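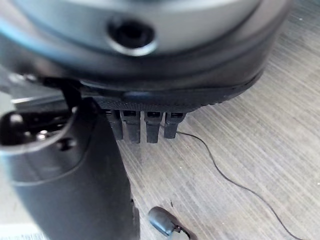
Page last changed: 24 September 2025

Vitale Opens Sign-Ups for a Cooking Course That Starts at the Sink

Vitale, the neighborhood cooking school, has opened sign-ups for Wash First, a short course on the part of dinner that comes before the recipe and tends to get about nine seconds of anybody's attention.

The course was tried out in June with a small group of home cooks, most of whom had signed up expecting to be handed a knife. They were handed a colander. Two asked whether they were in the right room.

"People will drive across town for the right eggplant and then wave it under the faucet like they're saying goodbye to it," said Lorraine Katene, who runs the school. "We thought there might be an evening in that. There are two."

The first evening covers firm produce: radishes, apples, sweet potatoes, peppers and anything else that can stand up to a brush. The second is given over to leaves, which Katene calls the graduate program. Bok choy alone gets half an hour. Students pull the stalks apart at the base, rinse each one from the bottom up, and look at what is left in the bowl. Opinions about bok choy have been known to change at this point.

Teaching will be done by Ebony Tuhiwai and Cameron Nepia, who agree on nearly everything except whether to leave the tops on radishes until the last minute. Both sides will be heard. Students may be asked to vote.

Classes use a double sink, with produce going into the larger basin. Katene recommends the same plan at home to anyone with two basins, and a big mixing bowl to everyone else.
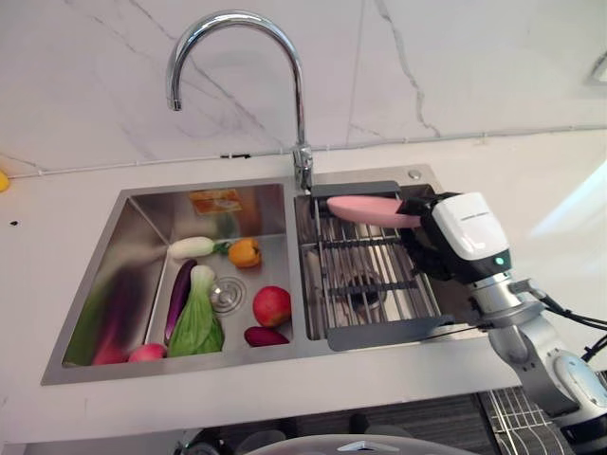
What It Costs and What to Bring

The course costs $100 for both evenings, or $50 for one. Places are limited by the number of people who can stand near a sink without using their elbows. Produce is supplied, and students take home whatever they wash. Bring an apron, a dish towel and a bag that doesn't mind getting damp.

Rings and good watches are best left at home. The school has a box for lost property and would like it to stay small.

No cooking takes place during the course. Those who feel let down by this may join the regular soup class, where Manaia Bolger will let them turn on a burner.

To Sign Up

Sign-ups are taken at the front desk or by phone during class hours. Press questions, including the one about soap (please don't), may be sent to Ruby-Lee Cosgrove at the Vitale office.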